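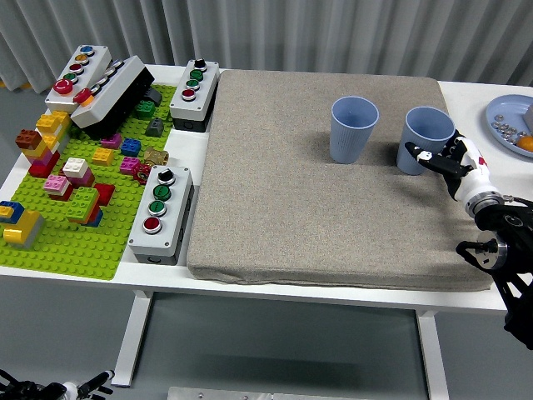

Dois copos de plástico azul-claro sobre a almofada.

Chamada de participantes: provas de calças por medida

A Lernari procura homens para provar os moldes de base da Buvum, a sua linha de calças por medida. Os moldes em uso foram desenhados para tecidos de fato clássicos e estão a ser refeitos para lãs mais leves, flanela e algodão. Cada molde tem de ser provado em corpos diferentes antes de passar ao corte.

Há 50 lugares. As provas decorrem no ateliê da Rua Hirose, em Larnton, de segunda a quinta-feira, com marcação.

Quem pode participar
Homens maiores de 18 anos, com altura entre 170 e 188 cm. Não é preciso ter experiência como modelo de prova nem ser cliente da casa. Interessam-nos em especial pessoas que têm dificuldade em comprar calças prontas a vestir: coxa larga em relação à cintura, uma anca mais alta do que a outra, pernas arqueadas, barriga saliente, assento muito plano. Ciclistas e remadores são bem-vindos.
Não podemos aceitar quem esteja a seguir um plano de perda ou ganho de peso, dado que as medidas da primeira visita têm de servir para a última.

O que se pede
Três visitas ao ateliê, com duas a três semanas de intervalo.
Na primeira tiramos as medidas e registamos a postura de frente, de costas e de perfil. Demora menos de uma hora.
Na segunda prova-se a calça em pano cru, alinhavada. O participante fica de pé, senta-se, sobe um degrau e agacha-se, e o cortador marca as correções a giz e alfinete.
Na terceira prova-se a calça no tecido definitivo, ainda sem bainha. No fim preenche-se um questionário curto sobre a cintura, o gancho, a coxa e a queda da perna.

Traga os sapatos com que costuma usar calças clássicas e roupa interior justa. Não traga cinto. Esvazie os bolsos antes de entrar na cabina.

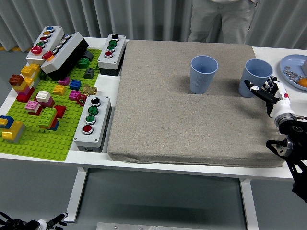
Larnton, 03/09/2021

Compensação
Cada participante recebe 20 euros por visita, pagos no próprio dia. Quem completar as três visitas pode ficar com a calça da última prova, com bainha feita e um acerto de cintura incluído. Se preferir não ficar com a peça, pode trocá-la pelo arranjo de duas calças suas. A calça em pano cru fica no ateliê. As deslocações não são pagas.

Dados e imagens
As medidas são guardadas com um número e sem o nome do participante. As fotografias de postura são tiradas do pescoço para baixo e apagadas quando o molde estiver fechado. Não são usadas em publicidade. O participante pode desistir em qualquer altura e recebe o valor das visitas já feitas.

Como se inscrever
As inscrições fazem-se ao balcão do ateliê ou pelo formulário na página da Lernari, até ao fim de setembro. Indique:
altura e peso
número de calça que costuma comprar e marca, se for sempre a mesma
onde as calças prontas lhe ficam mal
dias e horas em que pode vir
se tem alergia a lã ou a algum tipo de forro

A escolha não segue a ordem de chegada. Precisamos de alturas e configurações variadas, e alguns grupos enchem mais depressa do que outros. Respondemos a todos, também aos que não forem chamados. Quem ficar de fora pode pedir para constar da lista para as provas de coletes, que usará as mesmas condições de altura.

O ateliê fica no primeiro andar e não tem elevador.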